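Garnbridge boundary review: the arithmetic

Posted October 25, 2018

The draft proposals for the Garnbridge council wards went up on the council website last week. The report runs to 80 pages and most of it is tables, so I have gone through the tables.

The present council has 39 members. The draft cuts this to 33. The case made for the cut is that the planning and licensing work now sits with smaller panels and the full council meets less often than it did. I have no strong view on that. What matters for the map is that fewer members means a larger electorate for each, and nearly every ward has to be redrawn to get there.

The rule being applied is that each councillor should represent close to the average number of electors. A ward well over the average is under-represented and a ward well under it has more say than it should. On the current map Holub ward is the worst case. It was drawn before the houses on the old dairy land were built, and it still returns two members.
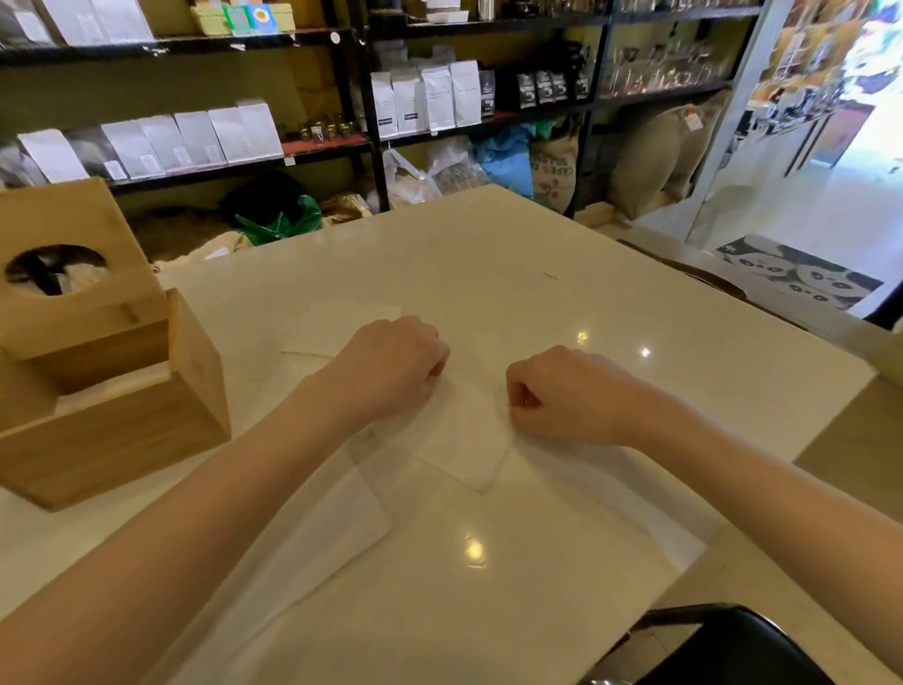 The draft deals with Holub by moving everything east of the railway into Nekard. On paper this works, and both wards come out close to the average. On the ground there is one crossing between the two halves of the new Nekard, and it is a footbridge. Anyone canvassing by car would have to leave the ward to reach the other side of it. The guidance does say that wards should have internal links, and I would expect this to be raised by all parties.

Bindinico is the other odd one. It stays as a single-member ward with its boundary untouched, and the electorate forecast for it assumes that the flats by the station are finished and occupied within 4 years. Building has not started. If the flats are late, Bindinico will be the smallest ward on the council by some distance. The report gives the forecast in the annex but does not show the figure without the flats, so you have to take it out yourself.

Ronaldo Aquino has sent me an alternative map which keeps Holub whole as a three-member ward and gives Nekard the two polling districts to its north. I have checked his totals against the annex and they add up. The variances are slightly worse than in the draft, but the boundaries follow main roads all the way. He is submitting it in his own name.
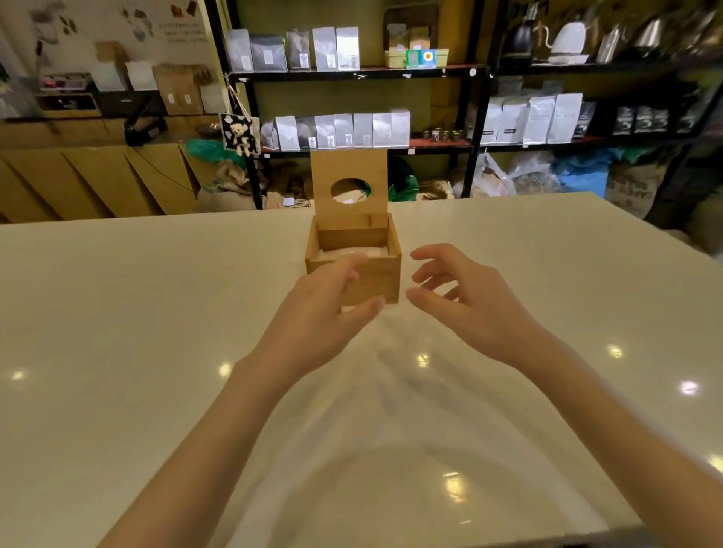
Hands at the box on the counter.

Comments close in December. A submission that names streets and polling districts is of more use than one that says a ward feels wrong. If you object to a boundary, say where the line should go instead and what that does to the ward next door.

I will put up the polling district spreadsheet once I have corrected the Nekard column.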